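Re: [home-chores] Can they do housework yet?
Posted May 19, 2021 by the list digest editor

> On the last thread someone wrote:
> I keep reading that household robots are a couple of years out. Has anyone
> here got one to clear up a bedroom without help? I don't mean vacuuming.

Short answer from Sodley: no. We have been at it since October and have 131 tidy-up tasks written down. The arm finishes the easy ones. Picking up a single box from a bare table is fine. A bed is much harder, as the surface gives when you press on it and nothing stands quite level. 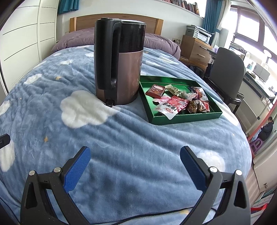 Lemmont Home Tasks Group, Sodley

The kettle is the part I would call close. It has a handle, it stands upright, and two fingers can get hold of it. Carrying it with water in it is another matter and we don't try.

The snack packets in the green tray are where we lose time. They are piled on each other and some of the wrappers are see-through, which our depth readings handle badly. Our software often takes two packets for one. Moving the whole tray is quicker, but then you have to keep it flat.

So I'd say single objects yes, piles no, and bedding not for a while. If the Idalum people have better numbers on wrappers, please post them.

2 shares | 3 comments

Recent on this list:
Folding towels, again
Kong gripper pads: how long do they last?
Drawers that stick
Shop-floor bin sorting, part 2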